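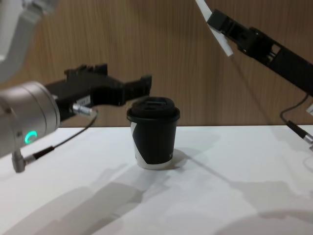

Sistville asked whether the planner could stop treating the two arms as one 14-joint problem, and said their own stack got faster once they split it.

Saturday, afternoon

Tried the split on the cup task. Left arm plans first, right arm gets the left trajectory as a moving obstacle. Median solve time dropped from 887 ms to 400 ms on the same start poses. Over 9 runs the right arm held at its start pose 3 times with "no path". All of those had the left gripper just short of the lid, fingers open.

The padding on the left wrist is probably too fat. The collision model still has the old cylinder from the Parkthorpe config, and the cable isn't in it at all – I'd like a capsule for that.

Left to do:

- shrink wrist padding, rerun the "no path" seeds
- add cable capsule to the URDF
- log which arm planned first (currently lost on replan)

Branch is `urrutia-split`. Don't merge yet – the replan timer still assumes a joint plan.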